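From the Folding Side of Things

When I told my sister I'd been moved off the pressing line and onto robot training, she asked if I got a lab coat. I did not get a lab coat. I got a pair of grippers, one for each hand, and a bedroom to work in.

If you've missed the last few newsletters, Riedl is bringing in folding arms for the garment floor, and before the arms can do anything they need to learn from people who already know how. So a few of us now spend part of the shift handling clothes with the same two yellow fingers the machines will have. Trousers, shirts, whatever's on the bed. Pick it up, lay it flat, fold, stack, shake it all out, start over. 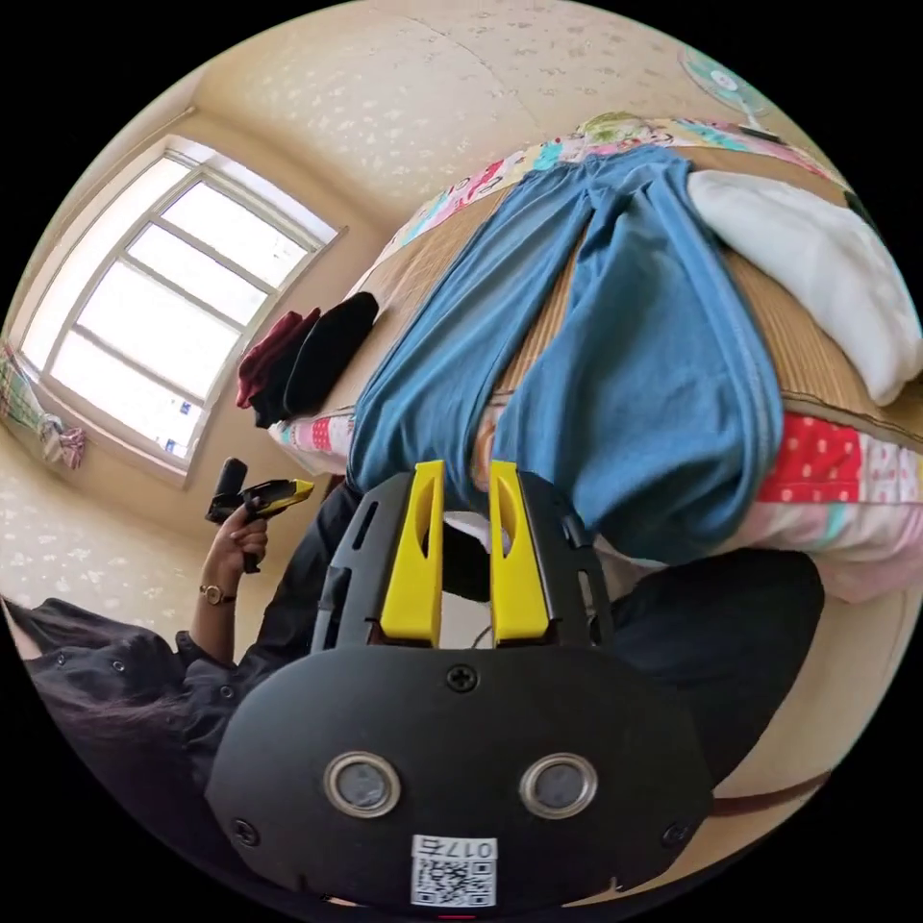

By Nisreen Kassab
Garment care, now on the training team

I've been folding for 13 years and I thought I'd be great at this. I was terrible! You don't know how much you use your fingertips until you don't have them. With my own hands I can find the hem of a shirt while I'm chatting about lunch. With the grippers I have to look for it, every single time, and then come at it from the right angle or I get a pinch of two layers and the whole thing drags. Trousers are my friends now. Anything thin and slippery is not.

Shadi Tarawneh sets up our sessions and keeps the tally, and the goal for this round is 2000 good folds. A good fold means no fumbling at the start and no sneaky tug at the end. My best day so far is 116, and my shoulders had plenty to say about it that night (hold your elbows in, new people, please).

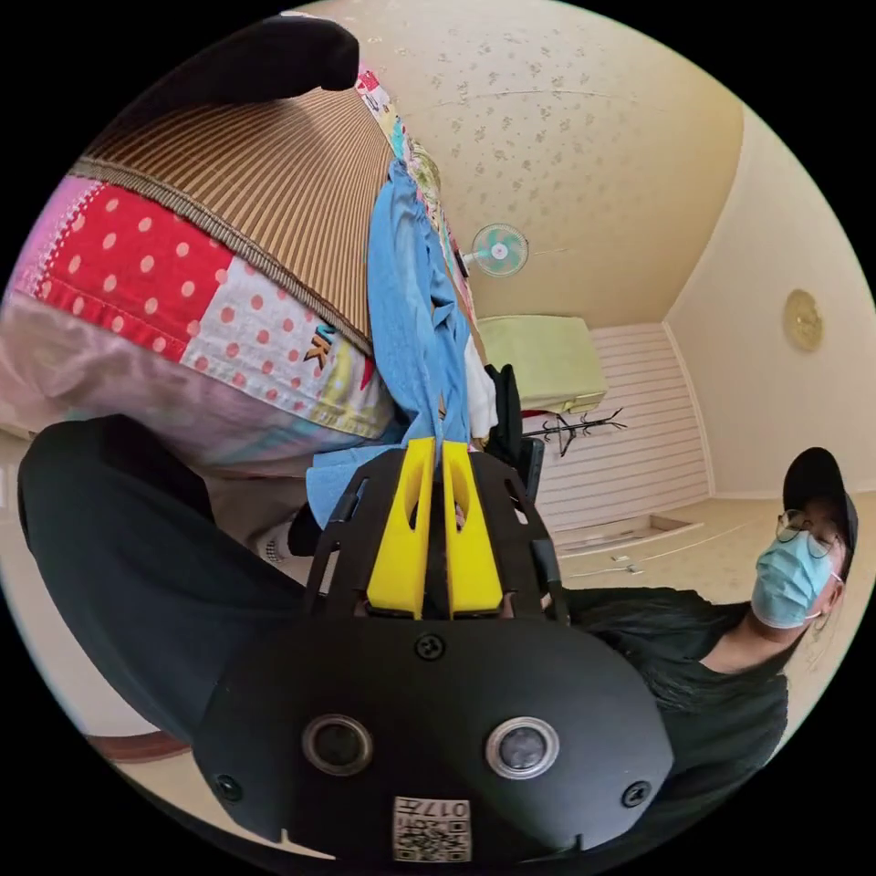

Working on the light blue one at the edge of the bed.

Now for the part everybody stops me in the break room to ask. Are we teaching the thing that replaces us? I asked Shadi the same question in my first week. The plan as it stands is 4 arms, all on flat folding, with the people from those stations moving to inspection, repairs and the training team. Nobody's hours are being cut through the end of the pilot. After that we don't have it in writing yet, and I've said in two meetings that I'd like it in writing. I'll keep saying it.

What has changed already is how the day feels. I sit more. I talk less while I work, and I miss that, because the folding tables were where you heard everything. On the other hand I go home with wrists that don't ache, and people ask me how I do a collar and then write down the answer, which had never happened to me before.

We have room for a few more on the afternoon sessions starting in March. You don't need to be good with computers, you just need to be patient with sleeves. Talk to Shadi or come find me before your shift, and bring a sweater if you've got one to spare. We're short on knits.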